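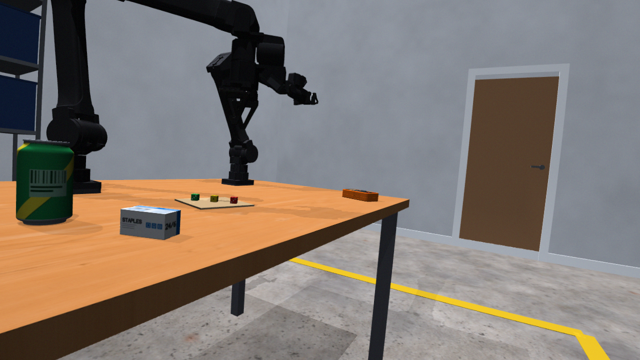
September, Sunday, kettle on. Top-up scholarship applications closed on Friday night and I've finally had a proper go at the Cindalo pile, so this is me writing down what I did before I forget it, and so whoever runs the next round doesn't have to guess. We got 17 in the end, all through Vuver, and every one of them arrives as a single merged PDF with the transcript first, the offer letter somewhere in the middle and the references wherever they happened to land. I printed the lot (sorry, trees) and what I want is a top as long as that orange wooden one so I can run the whole field end to end and walk up and down it. My desk fits four files and a mug. Did it in batches in the end, which is a rotten way to compare anything, and I'm fairly sure the people in batch one got marked harder than the people in batch three. Will re-read batch one tomorrow with fresh eyes and see if the scores move.

Eligibility pass first. The wording says the applicant has to hold "an offer of admission to a research degree" at closing time. Sounds clear enough until you're looking at a conditional offer. Three people have offers conditional on finishing their honours thesis, one has an offer conditional on an English test that's already been sat but not reported, and one has what I can only describe as a very encouraging email from a supervisor. The email isn't an offer. I've put that one in the out tray with a sticky note saying ring them, as they may well have the real letter sitting in an inbox and have just uploaded the wrong thing. The conditional ones I've left in for now. Last year's notes say "conditional OK if condition is academic" and don't say who decided that or why, so I'm following it and flagging it.

Age: there's no age limit on this one and there never has been, but two people wrote half a page explaining why they're starting late. I've struck through the mention of age on my copy of the marking sheet so it can't creep in. Somebody put it there years ago as a "for information" column and I can't see what information it's meant to give us.

Vuver grumbles, so they're all in one place:

Word limit on the research statement is enforced by character count on the form and by word count on the help page. People who believed the help page got chopped mid-sentence. I can see it in at least five statements, one stops at "and therefore the". I'm not marking anyone down for a missing ending.

Referees get a link that expires. Two of them wrote to me directly to say it was dead when they clicked it. I've taken their letters by email and stapled them in. If anybody asks, yes, that's within the rules, see the line about "late references by arrangement".

The export spreadsheet drops accents. Applicant surnames are fine on the PDF and mangled on the sheet, and the Grgić travel bursary comes out as "Grgi?" in every single row. Don't mail merge from the sheet! I did that once and the apology letters took longer than the award letters.

Now the money. The scheme pays a top-up on top of the base stipend, and the base stipend has gone up again, and our top-up hasn't been looked at since it was set. I sat down with last year's ledger and this year's allocation and kept coming out short by 2751 dollars if we make the usual number of awards. Went over it a second time thinking I'd fat-fingered something. Same figure. Part of it is relocation: we promise a flat 698 to anybody moving to Lemside from interstate or overseas, and that used to come out of a different bucket which was quietly closed over the break. So either the relocation money comes out of the top-up pot, or we make one fewer award, or I go and ask for more and get told no until November.

I'd rather ask. Wrote a draft email, too cranky, saved it, wrote a shorter one. Will send after lunch tomorrow when I've had somebody else read it.

Other thing I noticed while I was in the ledger: one of last year's people deferred and their money is sitting there as "committed" with no start date next to it. If they've changed their mind that would sort us out with room to spare. If they haven't, we still owe it to them, so I'm not counting it. Have written to ask, nicely.

Marking. I've been using the old sheet, academic record out of 40, research statement out of 40, references out of 20. I don't love it. Record and references are measuring nearly the same thing, and a person who had one bad semester gets clobbered twice, once by the transcript and again by the referee who feels obliged to mention it. There's an application in batch two that's easily the most interesting project in the pile, lovely tight question, knows what they'd do in month one - and it's sitting mid-table on the arithmetic. I've written the scores as they fall and I'm not fiddling them. But I've put a star on it.
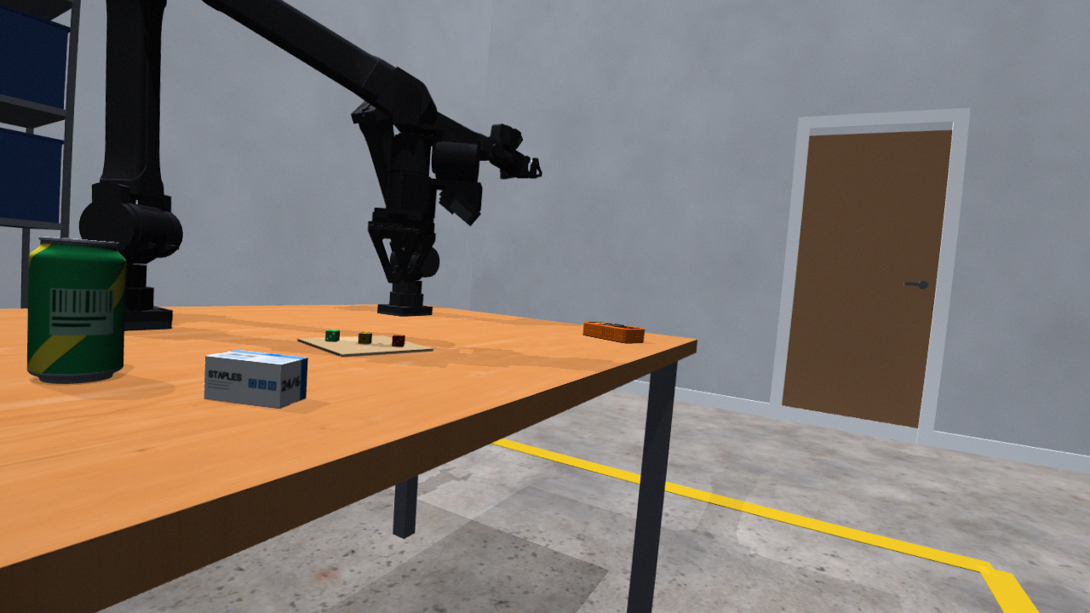
Lejla Zupan reckons I should leave the star off altogether. Her point, when I rang her to moan, was that the second reader will see it on the cover sheet and either go along with it or push back against it, and both of those are me doing their marking for them. "Put it in the notebook and keep it off the file," she said, and fair enough, she's right. Star rubbed out. She also said the double counting has been raised before and the trick is to change the weights between rounds, never during one, so it's going on the list for the debrief.

She had one more thing, about ties. On the old rules a tie goes to whoever has the higher academic record, which brings you straight back to the same problem. Her suggestion is that ties get settled by a short phone chat with both people, same questions for each, written up afterwards. I like that a lot. It's more work but we've only got one likely tie this round, so it'd be a couple of calls.

Fields, since somebody always asks: heavy on soils and water this time, a clump of education policy, a couple of linguistics, one lone mathematician. Nothing from nursing at all and we usually get a few. I wonder if the notice went out on their list. Must check, it would've been easy to miss with the address change.

A few people have applied for Cindalo and Grgić together. That's allowed, they can hold both, but the form makes them upload everything twice and about half of them have uploaded a different version of the statement to each one. I've marked each against what was submitted to that scheme and not peeked across. Slightly painful where the better version went to the wrong pile.

What I still haven't done:

Re-read batch one.
Ring the encouraging-email person.
Chase the English test result, they said it'd be out this week.
Get the second reader's copies over to Lemside. Paper, in a box, with the cover sheets facing up, no stars.
Fix the help page wording on word limits, or at least get the number on the form to match.
Find out about the nursing list.
Send the money email, the short one.

Oh and the interview room. If we do end up with tie-break chats I don't need a room, but I'd half booked one already and it should go back in the pool. Doing that now before the tea goes cold.

Later, 9 pm. Went back and started batch one after all. First two scores went up by a point or two each, third didn't budge. So there's a bit of drift but it isn't huge. Next time I'm shuffling the files halfway through and reading in a different order the second time around. Stopping there, eyes gone.

Graduate Office > Scholarships > Working notes > Cindalo round
Filed under: top-ups, eligibility, marking, things to fix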